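Stukell Tableware
Restaurant and Hospitality Division

Horia Coupe Plate and Low Bowl Collection

Overview

The Horia collection is a line of vitrified stoneware plates and low bowls made for full-service restaurants, hotel dining rooms and private clubs. It was developed for kitchens that serve sauced dishes, braises and fresh pasta on a wide plate and want the sauce to stay where the cook put it. Each piece has a coupe profile with a gently raised wall and no flat rim. Bread, a spoon or the side of a fork can follow the curve from the center to the edge without meeting a step.

Horia replaces the earlier Toledo line, which has been withdrawn from the catalog. Customers holding Toledo stock should read the section on matching below before placing a mixed order.

Pieces in the collection

Horia is offered in 5 shapes: side plate, entree plate, deep entree plate, pasta bowl and oval platter. All shapes are sold by the case only. Cases may not be split, and mixed cases are not available.

The deep entree plate (item 303) is the most frequently ordered piece in the line. It holds a full portion of short pasta or risotto and still stacks with the standard entree plate. The wall of item 303 is slightly heavier than that of the other shapes, and buyers who weigh loaded trays should take this into account.

Colors

The collection is produced in chalk, oat and slate. Chalk and oat have a satin glaze. Slate has a matte glaze and will show metal marks from flatware sooner than the other two. These marks are deposits on the surface and can be removed with a non-scratch cleaning paste. Steel wool must not be used on any Horia piece.

Small differences in shade between firings are normal. Customers who need a close match across a large dining room are advised to place the full quantity on one order and to note this in the comments field.

Stacking and storage

Entree plates may be stacked to a height of 60 pieces on a level, supported shelf. Pasta bowls should not be stacked higher than 10. The foot of every piece is ground and polished after firing to limit scratching of the plate underneath, but plates should be lifted from the stack and not dragged across it.

Horia pieces fit the Kelex adjustable dish cart with the dividers set to the second position. The oval platter does not fit the cart and should be stored on edge in a padded rack.

Care and use

All pieces are suitable for commercial dishwashers, microwave ovens and heated plate cabinets. They may be placed under a salamander for finishing, provided the plate is not taken directly from cold storage. Horia is not intended for use on an open flame or on a stovetop.

Food should be scraped with a rubber or silicone tool before racking. Dried egg and starch come away more easily after a short soak in warm water -- long soaking is unnecessary and is not recommended for the slate glaze.

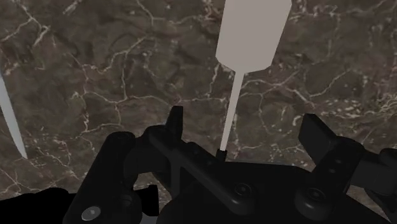

Plates that show a chip on the edge or a crack in the body should be taken out of service at once. The limited edge warranty covers chips that occur in normal dining room use during the first year after delivery. It does not cover breakage from drops, damage in transit between locations, or wear to the glaze. Claims should include the invoice number and one damaged piece from each shape claimed.

Matching with Toledo

The Toledo entree plate has a narrow rim and a lower wall. It will stack beneath a Horia entree plate, but not on top of one. Toledo ivory is warmer than Horia chalk, and the difference is plain when the two are set at the same table. Many customers have moved their remaining Toledo pieces to staff meals or to private events.

Samples and ordering

Qualified food service buyers may request one sample of each shape in a single color. Samples are sent without charge and need not be returned. Orders for the January delivery must be received with a signed purchase order by November 10, 2022. Orders received after that date will be filled from the following production run.

Replacement pieces will be kept in stock for as long as the collection is in the catalog -- customers will be given written notice before any shape or color is withdrawn.

Questions about quantities, dining room planning and trade accounts may be directed to Emrys Bevan, Hospitality Accounts, through the contact form on this site.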